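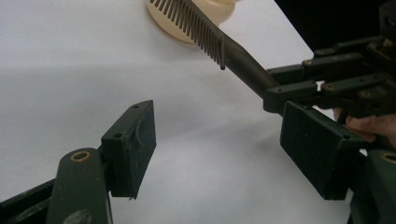 흰 탁자와 짙은 회색 빗

믿음이 다른 두 사람이 편지를 주고받으면

지난 호에 살짝 예고해 드렸던 '건너편에서 쓰는 편지'가 6월부터 정식 연재에 들어갑니다! 준비하는 내내 입이 근질근질했는데 드디어 자세히 말씀드릴 수 있게 되었어요. 종교가 다르거나 종교가 없는 필자 두 사람이 짝을 지어, 한 가지 물음을 놓고 한 계절 동안 공개 편지를 주고받는 기획입니다. 첫 물음은 '부모님께 물려받은 믿음을 어디까지 간직하고 있나요'로 정했습니다.

첫 편지는 까몬 로짜나삭(Kamol Rojanasak) 님이 맡아 주셨습니다. 태국 불교 집안에서 자라 지금은 돈데일(Dorndale)에서 번역 일을 하시는 분이고, 저희 블로그를 오래 읽어 오신 분들이라면 새벽 예불과 할머니의 부엌에 관한 글을 기억하실 거예요. 댓글이 며칠이나 이어졌던 그 글 맞습니다. 답장을 쓰실 분은 장로교 목사의 딸로 자랐고 지금은 무신론자라고 스스로를 소개하는 저희 필자 '마루'입니다. (본명 대신 필명을 쓰고 싶다고 하셔서 저희도 그렇게 부릅니다.)

두 분의 원고를 먼저 읽는 호사를 누린 편집자로서 조금만 옮겨 볼게요. 까몬 님의 첫 편지에는 이런 대목이 있습니다. "저는 절에 가서 무엇을 비는지 한 번도 어머니께 여쭤 본 적이 없습니다. 어머니도 제게 묻지 않으셨고요. 그런데 같은 방향으로 절을 하고 나면 집에 오는 길에 꼭 싸움이 멎어 있었습니다." 마루 님은 여기에 이렇게 답합니다. "우리 집은 정반대였어요. 기도 제목을 다 나누었고, 그래서 제 기도 제목이 없어진 날도 온 식구가 알았습니다." 저는 이 두 문장을 나란히 놓고 읽다가 버스에서 내릴 곳을 지나쳤습니다.

편지 한 통의 분량은 2000자입니다. 처음에는 제한을 두지 말자는 의견도 나왔는데, 시험 삼아 써 본 편지들을 돌려 읽어 보니 길어질수록 상대에게 하는 말이 줄고 자기 교리 설명이 늘더라고요. 제한을 둔 뒤로는 훨씬 편지다워졌습니다. 물론 까몬 님은 지금도 마감 때마다 넘치는 문장을 들고 와서 한 문단만 봐 달라고 하시지만요. 세 번째 편지의 국수 이야기는 정말 아까워서 제가 졌습니다.

연재에는 규칙이 몇 가지 있습니다. 상대의 신앙을 상대 대신 설명하지 않기. 경전을 인용할 때는 그 구절을 언제 처음 들었는지도 함께 쓰기. 그리고 답장은 하룻밤 묵혀서 보내기. 마지막 것은 마루 님의 제안이었는데 쓰고 보니 다른 글에도 적용하고 싶어집니다. 두 번째 규칙도 재미있는 결과를 낳았어요. 같은 시편 구절을 누구는 장례식장에서 처음 듣고 누구는 여름 성경학교에서 사탕을 받으며 처음 들었다는 걸 알고 나면, 그 구절을 두고 벌이는 말다툼의 온도가 확 달라집니다.

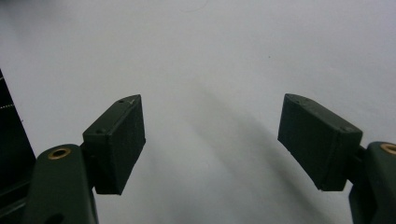

연재가 끝나면 편지를 묶어 작은 책자로 펴낼 계획도 있습니다. 인쇄는 저희 첫 문집을 맡아 주었던 그라티코(Gratico)에 부탁했고, 초판은 60부를 찍습니다. 적은 수지만 한 권 한 권 손으로 실을 꿰어 묶을 거라 지금 저희 형편에 딱 맞는 숫자예요. 표지를 두고는 아직 이야기가 오가는 중인데, 저는 위 사진의 배색이 무척 마음에 듭니다. 양쪽 아래에서 짙은 초록이 들어오고 그 사이가 희끄무레하게 훤히 비어 있으니, 두 사람의 이름을 좌우 초록 위에 하나씩 얹고 가운데는 비워 두면 어떨까 싶어요. 왼쪽에 보이는 놋쇠빛 고리 같은 색은 책등의 실 색깔로 쓰고 싶고요. 마루 님은 제목이 너무 작아질까 봐 걱정이라고 하시니 시안을 두 가지로 만들어 보겠습니다. 의견 있으신 분은 꼭 답장 주세요.

블로그에 새로 오신 분들을 위해 잠깐 소개를 드리자면, 저희는 종교와 무종교의 경계에 서 있는 사람들이 각자의 이름이나 필명으로 글을 쓰는 공동 블로그입니다. 가톨릭 신자도 있고 원불교 교도도 있고, 교회를 떠났지만 찬송가는 여전히 흥얼거리는 사람도 있습니다. 지금까지 올라온 글은 모두 51편이고, 가장 많이 읽힌 글은 의외로 신학 이야기가 아니라 명절 상차림을 둘러싼 시누이와의 협상기였어요. 제사상 앞에서 절을 할지 말지, 아이에게 세례를 받게 할지 말지, 시어머니가 주신 부적을 지갑에서 뺄지 말지. 검색해도 답이 잘 안 나오는 이런 문제를 저희는 사랑합니다.

연재 시작을 기념해 낭독회도 엽니다! 토요일 오후, 싯티차이(Sitthichai) 찻집 2층에서 까몬 님과 마루 님이 첫 번째 편지와 답장을 직접 읽습니다. 두 분이 한자리에서 소리 내어 읽는 건 처음이라 저도 몹시 설렙니다. 낭독이 끝나면 오신 분들도 10분 동안 짧은 편지를 써 보는 시간을 갖습니다. 받는 사람은 나와 다르게 믿는 가족이나 친구이고, 읽고 싶은 분만 읽으시면 됩니다. 쓴 것을 그대로 접어 가져가셔도 좋아요. 종이와 봉투는 준비해 둘 테니 필기구만 손에 익은 것으로 챙겨 오세요. 찻집 계단이 좁고 가파른 편이라 2층에 오르기 어려운 분은 미리 알려 주시면 1층 안쪽 자리를 잡아 두겠습니다.

멀리 계신 분들께는 녹음본을 보내 드립니다. 지난 낭독회 녹음에는 찻잔 부딪치는 소리가 너무 크게 들어가서 항의(라기보다는 놀림)를 많이 받았는데, 이번에는 더컴(Derkham) 라디오 동호회에서 마이크를 빌려주시기로 했어요. 고맙습니다!

두 번째 짝도 찾고 있습니다. 가을에 다룰 물음은 '같이 사는 사람과 다르게 믿는다는 것'입니다. 부부여도 좋고 룸메이트여도 좋고, 개종한 자녀와 그 부모님이면 더 반갑겠습니다. 글을 발표해 본 경험은 없어도 괜찮아요. 까몬 님도 첫 글을 보내실 때 "이건 글이 아니라 어머니께 하는 변명입니다"라고 적으셨거든요. 짝이 이미 있는 분은 두 분이 함께, 혼자인 분은 혼자 신청해 주시면 저희가 어울릴 만한 분을 찾아보겠습니다. 신청하실 때는 자기소개 대신 요즘 가장 자주 떠올리는 기도문이나 노래 가사, 혹은 속담 한 줄을 적어 주세요. 왜 떠올리는지도 짧게 덧붙여 주시면 짝을 찾을 때 큰 도움이 됩니다.

신청과 낭독회 문의, 표지에 관한 의견은 모두 이 소식지에 답장하시면 제가 받아 봅니다. 첫 편지는 다음 호에 전문을 싣습니다.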